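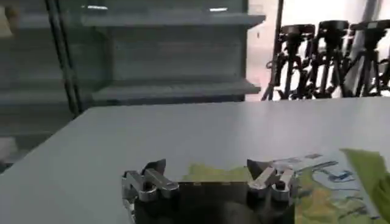
チケット番号:161
件名:グリッパ閉動作時に右指が遅れる/把持完了信号が出ないことがある
対象:Graderskaセル 2号アーム、平行リンク式2指グリッパ
起票:2022年11月14日(月)
担当:Alois Zwahlen
優先度:中
状態:クローズ(経過観察あり)

症状
薄物(印刷物、布)の把持サイクルで、閉指令から把持完了までの時間が延び、タイムアウトで停止する。エラー表示は「GRIP_TIMEOUT」のみ。過電流、過熱、通信断の記録なし。再起動後しばらくは正常に動くが、同じ症状に戻る。硬い箱物の把持では再現しない。

環境
コントローラ側のソフトはPosach版、グリッパのファームは2月に更新したまま変更なし。指先は濃色の先細タイプを左右に装着。手首カメラは常時接続。作業台上のワークは地図状の印刷シートと黄緑色の布。

09:20
停止状態のまま現物確認。指は開いた位置で停止、シートの手前上方。左右リンクの外観に曲がり、欠けは認めず。カメラのケーブルは可動範囲に干渉していない。非常停止を押下し、サーボ断を確認してから手を入れた。

09:45
サーボ断のまま指を手で開閉。左は全域で軽い。右は閉じ側の終わり近くで引っかかりがある。引っかかりの位置は毎回同じで、力をかければ越える。

10:10
手首カメラの録画を確認。閉動作の後半で右指先が左より遅れている。画像がぶれており遅れ量は読めない。以降の判断は関節側のログで行うことにした。

10:40
関節ログを抽出。モータ電流は閉じ側の終盤で一度持ち上がり、その後戻る。箱物では指がその角度に達する前に接触するため、症状が出ない。薄物だけで出る理由はこれで説明がつく。

11:05
Erariのサポート窓口に問い合わせ。回答は次のとおり。

> ファームの既知問題には該当しない。原点復帰をやり直したうえで、リンク根元のピンを点検してほしい。閉じ側終盤の電流上昇が残る場合は指ユニット単体での返送を検討。

11:30
原点復帰を実施。変化なし。閉速度を下げると停止の頻度は減るが、電流の持ち上がりは残る。速度設定は元の値に戻した。

13:15
グリッパをフランジから取り外し。右指の根元ピンを抜いて確認したところ、ピン表面に擦れ跡、穴側に繊維くずと黒い汚れが固着していた。繊維は短く、色の判別は困難。布ワークから出たものと推定するが、確証はない。左のピンには少量の付着のみ。

13:50
左右ともピンと穴を無塵布とイソプロピルアルコールで清掃。右ピンは予備品に交換(Baldursdóttir棚、上から2段目、残数は在庫表に反映済み)。グリスは指定品を薄く塗布し、はみ出しは拭き取った。前回の作業では塗布量が多すぎた可能性がある。

14:20
再組付け。取付ねじは対角順に規定トルクで締結し、合いマークを引き直した。手動開閉では左右とも引っかかりなし。

14:45
サーボ投入、原点復帰、無負荷で開閉を繰り返した。終盤の電流の持ち上がりは消えた。左右の指先は中央で合っている。

15:10
シートの端をつまむ動作を13回、布の把持を13回実施。タイムアウトなし。シート把持のうち1回、指先が紙の縁を滑って取り損ねた。完了信号は「空把持」で正しく返っており、本件とは別の問題として扱う。進入高さの教示点を見直す必要がある。

15:40
手首カメラの再確認。取り外しに伴う画角のずれを疑ったが、基準姿勢での指先位置は取り外し前の静止画と一致した。再校正は不要と判断。露出は現行設定のままとする。金属リンク面の反射が強く、指先の輪郭検出に影響する場面があるため、検出範囲からリンク部を外す変更を別チケットで提案する。

原因
右指リンク根元ピンへの異物固着と、それによるピン表面の擦れ。過剰なグリスが繊維くずを保持したと推定。

処置
両側清掃、右ピン交換、グリス再塗布、原点復帰。ソフトおよびファームの変更なし。

残件
・布ワークを扱う週は、終業時に指根元をエアではなく乾いた無塵布で清掃する。エアは繊維を穴へ押し込むため使用禁止。
・閉じ側終盤の電流を監視項目に追加。しきい値は5日分のログを取ってから決める。
・右ピンの旧品は袋に入れ、チケット番号を記入して保管。返送の要否はErariの回答待ち。
・シート把持の進入高さの見直し(別チケット)。

追記(Zwahlen)
5日分のログを確認。終盤の電流上昇は再発なし。しきい値を設定し、監視を有効にした。Erariより旧品の返送は不要との回答あり。本チケットをクローズする。再発時は新規に起票し、本件の番号を参照欄に記入すること。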